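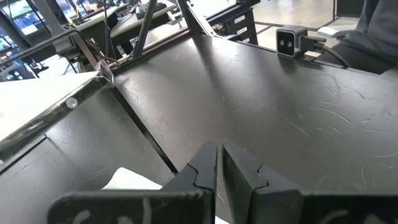 Workbench notebook, 08/08/2025

Black top, surface check

Really pleased I finally gave the black top a proper look today! The matte finish shows everything: thin, curvy whitish scratches all over, and you get the best view of them where the light lands. The sloped panel beside it has light scratches and dust too. I love how much character this thing has, but I do want to try a refinish on a test patch before November.

Plan is to go at a corner with 1,000 grit, very lightly, then the Limus wax. Ekow is the other one on the shelf (more than 2 years old, so check the tin first). No colour in either, please, we want it to stay black. 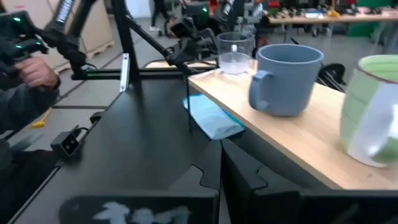
Wood table next to it

Gorgeous pale blond grain, and it makes the black look even better. The light blue mug is on it, so coasters, everyone! I'm keen to oil this one as well and see how the grain comes up.

To do
- small black connector box near the left edge of the black top: put away before sanding
- yellow thing on the floor by the table: pick up, find out what it is
- order more pads from Phí, the 100 pack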